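Orkau notebook, January 2020
Bimanual branch, fridge/desk task

Carrying on from the grasp planner entry. Goal for this block: get the two-hand hold on the tea bottle to survive torso motion without the hands fighting each other. Code is on the Jokico branch, not merged.

State of the stack

Costigan is still the whole-body controller. Prislow handles perception and publishes bottle pose plus a confidence value. The grasp state machine sits between them and is the part I keep rewriting.

Old behavior: each arm got its own Cartesian target from the bottle pose at the moment of contact, then held it. Any drift between the two kinematic chains went straight into the bottle as squeeze or twist. Thin plastic, so it gave before the force threshold tripped, and the log looked clean while the bottle was being bent.

New behavior: left hand leads, gripping high under the cap. Right hand follows, cupping the lower body. The follower target is expressed in the left palm frame and recomputed every 5 ms. Follower stiffness along the bottle axis is cut to 130 N/m, other axes left at 1000. 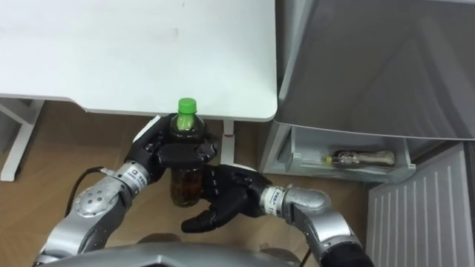

The axial number came out of a sweep on the bench and I don't trust it past this bottle shape. Ridged bodies let the lower fingers settle into a groove, and the controller reads the settling as slip. Added a dead band in the slip estimator. Ugly but it stops the regrasp loop.

Perception notes

Prislow segments the cap well and the body badly. Dark liquid behind clear plastic gives depth returns at the front surface, the back surface, or nowhere, depending on angle. I changed the pose fit to anchor on the cap and extend a fixed-length axis down from it. Body points are used only to resolve tilt. Once the left hand closes, the fingers cover the shoulder and the tilt estimate gets worse, so the pose is now frozen at left contact and propagated by forward kinematics from then on.

Open problem: the filter keeps the old track alive after release. If the bottle is put back on the desk, we get two hypotheses, one on the tabletop and one still riding with the palm. The palm one wins on age. Needs a rule tied to the gripper state, something like: left hand open and no contact for 5 consecutive updates, drop the propagated track.

The white tabletop is its own nuisance. Plane fit is fine in the middle, poor toward the rounded corners, and the collision model still has a square-edged desk. Planned elbow paths detour around a corner that isn't there. Replaced the box with an extruded outline by hand. The curved notch in the front edge is in the outline too. Should come from a scan at some point.

Planner

Standing pose between fridge and desk leaves little room for the right elbow. Cost term for elbow height was dominating, so the planner raised both arms before moving sideways. Lowered the weight, and added a soft preference for keeping the two wrists close together when the hands are near the desk corner. Side effect: self-collision checks between the hands now take most of the planning time. Pairs list needs pruning. Finger-to-finger pairs can go to the coarse capsule model until the last segment of the approach.

Leg posture is a fixed crouch for now. Costigan is allowed to shift the pelvis but not to step.

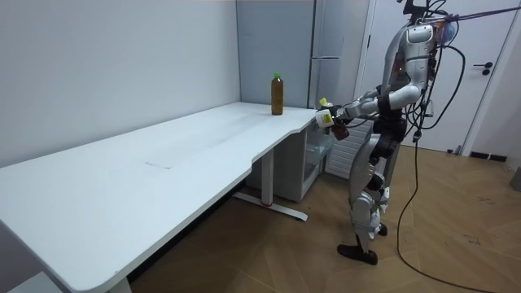
To do

Track drop rule in Prislow, with a replay test from the recorded logs.
Prune collision pairs, time the planner before and after.
Log commanded and measured palm-to-palm distance on one clock. Currently two topics with separate stamps, and the offset makes the squeeze plots useless.
Make the leader arm a parameter. Left is hard-coded in four files.
Rename the stiffness config. The one labeled July is the current one and the one labeled current is older.
Rerun the axial stiffness sweep with a smooth-sided bottle before anyone copies that value into the main config.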